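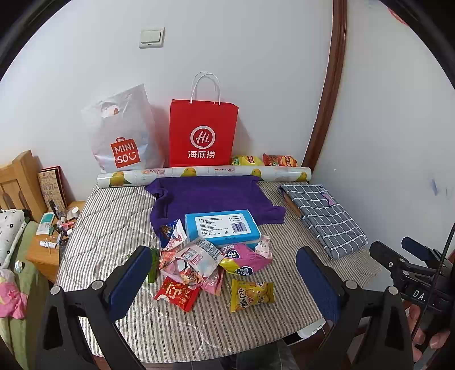
ok quick one before work. Monday league started up again, September already, how.

We lost by 2. Again. Same as the last game in spring, same end of the floor, and I had a wide open corner three with 5 seconds left and passed it. Passed it! Mayuree was on the bench yelling shoot and I could hear her and I still threw it to Nattawut, who had a guy hanging off both arms. Turnover, game, handshakes.

Things I want to remember for next week:

Bovavov run that high screen every single time down. Every time. We switched it maybe twice, the rest of the night their guard just walked into the lane.

Free throws. I went 5 for 10. I did 700 of them over the summer at the Bunnag court, kept a tally on my phone and everything, and then 5 for 10. Legs were gone by the second half is my guess. Or head. Probaly head.

New shoes are too stiff. Going back to the old ones till they fall apart.

Nattawut was great though, boxed out their big guy all night and never complained about calls. Mayuree hit two from way out in the third and their whole bench went quiet, loved that.

Flolach next, they play zone and they're slow getting back. So we should run. We said that last year too and then walked it up the whole game lol

Ankle is fine, mom, if your reading this. Iced it. Practice Thursday if the gym is open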